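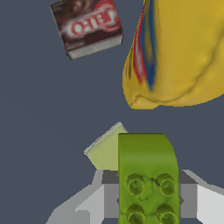

Jelly wobbles because of gelatine, a protein that comes from animal skin and bones. Hot water makes its long, thin strands drift apart. You can buy it as cubes or as a powder, like the kind sold in a brown JELL-O box. As the mixture cools, the strands tangle into a net – and the water gets trapped inside.

Try it with a grown-up. Stir the powder into 200 ml of hot water, add the cold water and chill until set. Fresh pineapple will stop it setting.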